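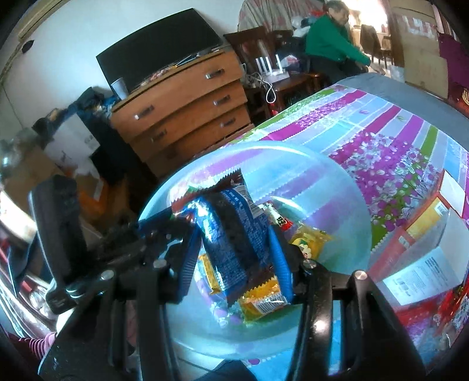

Snack bowl, blue packet in the jaws. Full size if you click.

Otberg open day: anyone else go?

tinsnips
Posted 04/07/2021
Went along to the Otberg thing yesterday because my brother-in-law had a spare ticket. Photo's up top. They had the hand-held gripper going, the one with the bright blue ribbed pads, and what it was doing was picking snacks out of a plastic bowl. A person holds it, a person points it, a person squeezes. I asked where the robot came in and was told "that's the next stage". I've been hearing about the next stage since I was an apprentice.
Free tea, parking awful.

Calvo_Rd
I was there in the morning. You're being a bit hard on it. The whole point is that somebody does the job by hand with the same jaws the arm will have, so the arm has something to copy. They did explain this in the first talk.

tinsnips
I was in the queue for the car park during the first talk.

marrowfat
What I'd want to know is how it does with the small stuff. That blue packet is the biggest thing I can see in the bowl and it's got a nice crimped end and plenty to get hold of. There's a little white and red sweet next to it. Did it pick that up?

tinsnips
Not while I was stood there. I watched for 12 minutes. Might have done it after.

Calvo_Rd
It did the sweets in the morning session. Dropped one, got it second go.

marrowfat
So one witness for, one who didn't see it. I'll put that down as a maybe.

Hivora74
Used to work in packing, so a word for the gripper. Shiny crinkly bags are horrible to handle. The foil glares, the bag changes shape when you squeeze, and anything that relies on suction loses its grip on the wrinkles. If two pads on a linkage can hold one at a slant like in the photo, fair enough, I wouldn't sniff at it. Whether I'd pay for it is another matter.

old_lathe
What are they asking for it?

tinsnips
The leaflet says £935 for the hand tool. Nothing about the arm. When I asked about the arm the chap took my email address.

old_lathe
£935 for a litter picker.

Calvo_Rd
It isn't a litter picker. The jaws on a litter picker don't stay anything like parallel and there's no recording going on. You can say it's overpriced without being silly about it.

old_lathe
It's overpriced. And it's a litter picker.

pennyfarthing_2
Didn't go to this one but I did the Sikley demo in December and it was the same story. Lovely people, good biscuits, and every single question about speed got turned into an answer about "potential". Did anyone get a figure for how many picks an hour?

Calvo_Rd
Aoife Mac an tSaoi gave one in the second talk. 34 good picks out of every 40-odd, I think, but I didn't write the second number down so don't quote me. She didn't give it per hour.

pennyfarthing_2
So no, then.

Calvo_Rd
No. But she did say outright that it isn't ready to sell as a finished arm, which is more than Sikley managed.

marrowfat
I do like that it's being done in a normal room with a flowery cloth and a telly on the chest of drawers, mind. Most of these things are shown on a white bench with one red cube. If it can find a sweet wrapper against that pattern I'll be more interested than I was.

tinsnips
You can see the pattern straight through the sides of the bowl as well. I'll give them that, they haven't made it easy on themselves. My complaint is that a human eye was doing the finding. Show me the arm doing it with the chap stood over by the door with his hands in his pockets.

Hivora74
Agreed on that bit. Ask them for an afternoon of it unattended, with a count of the drops.

old_lathe
Is there another open day?

Calvo_Rd
Not announced yet. I'm on the mailing list, will post here when it comes round.

tinsnips
Get there early for the parking. The overflow field is a bog.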